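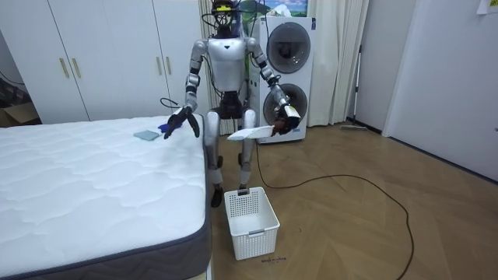 Jan 26, 2026

I moved the laundry folding to the bedroom back in August and have kept it there. The stacked washer and dryer already stand next to the bed, so it made no sense to carry everything out to the kitchen table and back again.

The main rule is that the bed gets stripped first. A bare mattress is flatter than a comforter, and small cloths don't sink into it. Sheets go in the first load, and by the time they come out the towels and washcloths are done and off the bed.

I fold washcloths in half twice and leave them flat. I used to roll them, but the rolls came apart in the drawer. Blue ones go to the bathroom, white ones to the kitchen. We have 16 in all after I threw out the ones with holes.

Bigger white pieces I fold while standing up, then lay them down to press out the middle crease. The basket stays on the floor by the foot of the bed.

The cotton towels from Mostside still shed after five months, so I clean the lint screen after every load. The Staltenon set costs more and sheds less. I'll probably buy two more of those in the spring and cut the old ones up for rags.

Next I want to do something about the sock drawer.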